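## 4. The open day

Inanau was in its second year when we opened the lab to visitors, and I'll be upfront that the idea was mine and that I regretted it for most of the morning.
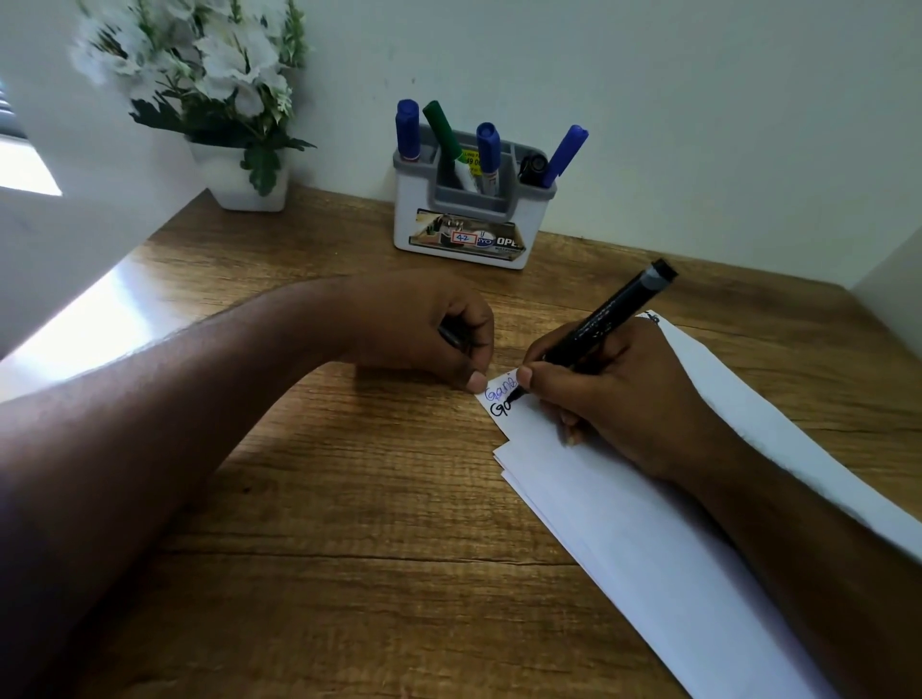
**Figure 3.** Writing a word slip at the desk. "Game" is already on the slip in thin blue; the second line is being added in black marker.

The demonstration itself was simple to explain to people coming in off the street. A visitor wrote a word or two on a slip of paper, by hand, with whatever pen they liked. The slip went to the next table, where Bomometti (our two-armed writing robot, described in Section 2) read it and tried to copy it out on a fresh sheet with a marker of its own. Then the visitor got to take the robot's copy home. We kept the original, if they'd let us, and nearly everyone let us!

I wanted the human half of this to happen at an ordinary desk with ordinary stationery, and I got some pushback on that inside the group. The lab rig has a clamp for the paper and a fixed pen holder, and everything we published before the open day was done on that rig. But people don't write that way. Look at how much the left hand is doing in Figure 3: it has a slim dark pen tucked inside the grip, and the thumb is still free to press on the corner of the slip and keep it put while the right hand works the marker. I must have watched our old clamped recordings a hundred times without once thinking about where a spare pen goes. There was no spare pen. We'd designed it out.

The stack of paper underneath matters too, more than I would have guessed. A small slip on top of a slightly fanned stack is a different writing surface from a single sheet on a bench. Bomometti's second arm was tuned for the bench. When we gave it a stack at the open day (a visitor asked, and I said sure, why not), it pushed the top sheets sideways before the marker had finished its first stroke. It got a big laugh. It also got us Section 5 of this paper, so I can't complain.

### 4.1 What we collected

By closing time we had 414 slips we could use, out of a larger pile that included doodles, phone numbers and one very good drawing of a goat. We asked for words and left it at that. In hindsight I'd have given people a list, because free choice makes for lopsided data: lots of first names, lots of "hello," and hardly any long words at all. On the other hand, the line at the desk moved fast and people enjoyed themselves, and I'm not sure a list would have done that.

Of the usable slips, 325 went through the robot on the day. The rest we ran in December, once we'd moved the rig back from the front hall, and I report those separately in Table 2 because the lighting was different and the markers were new.

Slips with two kinds of pen on them, like the one in Figure 3, gave the reader the most trouble. Our thresholding step was set on uniform ink, so a thin blue line over a thick black one tended to come out as a faint smudge and a confident word. The fix was dull (we now normalize each line on its own), but we wouldn't have gone looking for it with our own handwriting samples, all of which were done in one black marker by people who knew what the camera liked.

### 4.2 Some notes on running it

We borrowed the format from a smaller event we'd done in Lagos, where the robot sat behind a rope and people watched it write prepared sentences. That was fine, and they clapped, and then they left. Having them write first changed the mood completely. They stood at the second table and argued with the machine about how their own letters looked, and several came back for another try with neater writing, or on purpose with worse.

For anyone planning something similar, I'd suggest more markers than you think you need, and a second person at the desk during the busy stretch after lunch. The slips should be numbered before they're handed out. We numbered ours afterward, which took two evenings, and there are still a few in the Nosanska archive whose order I wouldn't swear to. Those are flagged in the release and left out of the error rates in Section 6.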